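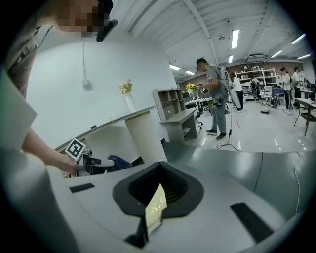 By the Tumness Kids Science Desk | 14 November 2021

Print this page | E-mail this page

Do Goldfish Really Forget Everything?

You have probably heard that a goldfish can remember things for only three seconds. People say it all the time. But who checked?

When someone tells you a fact, try asking how they know. Most people who repeat the goldfish story heard it from somebody else, who heard it from somebody else too. Passing a story along doesn't make it true, even if it goes through 614 people first.

Scientists have tested fish. They have trained goldfish to link a sound or a light with food, and the fish still remembered weeks later. Three seconds looks pretty silly next to that.

Does this mean goldfish are geniuses? Be careful there too. Learning where dinner comes from is one kind of memory. It doesn't tell us whether a fish thinks about last February.

If you have a goldfish, feed it at the same end of the tank for a few weeks and write down what it does. Maybe it was just hungry and swimming by. How would you tell?

Related items
Do Carrots Help You See in the Dark?
Is a Bat Really Blind?
Why Holovko Pond Looks Green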